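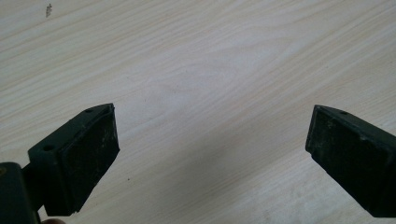 Chapter 3
Writing the Match Report

Most people who write about sport for a living start with the match report. It is short, it has a fixed deadline, and the facts in it can be checked by anyone who was at the game. A student who can file a clean report on time will find the longer forms in Part Two of this book easier to learn.

A match report answers a small set of questions. Who played, where, and what was the score? How were the goals or points made? When did the game turn? What does the result mean for each side? The order of the answers depends on when the report will be read. A report filed at the final whistle leads with the score. A report for the next morning's paper can assume that many readers know the score already, and it usually leads with a player, a decision or a single passage of play.

The case used in this chapter is a cup tie between Escombe and Cernari, two part-time soccer clubs. Escombe won 3-2 after extra time in front of a crowd of 441. Natalie Nuttall covered the game for a local weekly and filed twice. Her first version went in at the whistle and ran to 100 words. Her second, written that night for the print edition, ran to 730. Both are printed in full at the end of the chapter, along with two pages of her notes.

Read the short version first. Note that the score and the scorers appear in the opening sentence, and that there are no quotes. Then read the long version and mark each fact that was not in the first. You will find that the winning goal has moved down to the fourth paragraph. The opening now belongs to Gudeta, the Cernari goalkeeper, who saved two penalties and still lost.

Nuttall's notes record the minute of each event in the left margin and her own remarks on the right. Keeping the two apart makes it easier to check a fact under pressure. Section 3.2 sets out this method and two others in common use.

Terms used in this chapter

Runner: copy sent in parts while the game is still being played.
Intro: the first sentence or paragraph of a report.
Rewrite: a second version of a report, filed after the interviews.
Color: details of the crowd, the weather or the ground.

3.1 The Intro

An intro should be one sentence, or two at most. Write it last if the game is close.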